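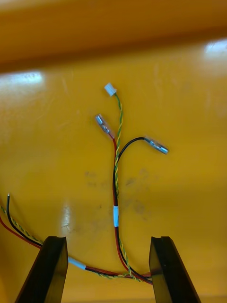
Tadulcombe: Don't cut any of the wires until you know which ones belong together. A harness with its ends still on is worth keeping.

Sorting salvaged solenoids and wire harnesses with no paperwork
Asked May 3, 2025
Viewed 1,338 times

binofparts

I brought home a box of parts from the Samdale surplus sale. Most of it is small push-pull solenoids, the kind with a metal frame, a coil and a plunger with a return spring. A few have labels, but I can't match the numbers to anything. There are also harnesses with mixed ends. One has a white plastic connector on a green and yellow twisted pair, plus a red wire with an insulated spade terminal, and there's a bullet pin in there too.

I want to sort all of it into drawers before July, when I lose the use of the garage. How do I find out what voltage the solenoids take, and is it worth separating the harnesses by terminal type? I have a multimeter and a bench supply.
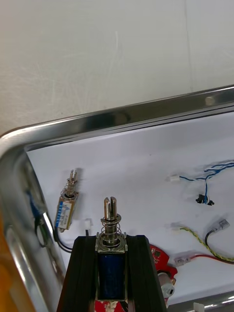 Small Parts and Wiring Team
Karabulut Repair Help

Please keep answers to low-voltage DC parts. If you don't know whether a coil is AC or DC, say so in your post and wait for a reply before you power it.

Tadulcombe

Start with the meter. Put it on ohms and read across the two coil leads. An open reading usually means a broken wire inside or at the lead, so set that one aside. Write the number on tape and stick it to the frame.

Resistance won't tell you the voltage by itself, but it helps you group them. If a coil reads 100 ohms, 12 volts puts about 1.4 watts into it, and a small frame can often take that for short periods. A coil that reads much lower will get hot fast on the same supply. Set a current limit, start low and raise the voltage slowly until the plunger pulls in. Then switch it off and let it cool.

Before any of that, push the plunger by hand. 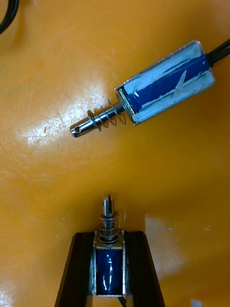

It should slide in without scraping and come back out under the spring. If it sticks, wipe the rod with a dry cloth and try again. Don't oil it, the oil collects dust. Check that the washer is seated too, or the spring can work its way off.

For drawers, I go by the shape of the plunger tip first and resistance second. A slotted tip and a cross-drilled tip need different linkages.

irnach_wires

For the harnesses, bag each one whole. Don't sort by terminal type, a lot of them have more than one kind. I put a tag on each bag with the connector, the wire colors and the length. Check continuity from end to end while you're at it. Color doesn't prove what a wire was used for.

samdale2

just try 12V, most of mine were 12V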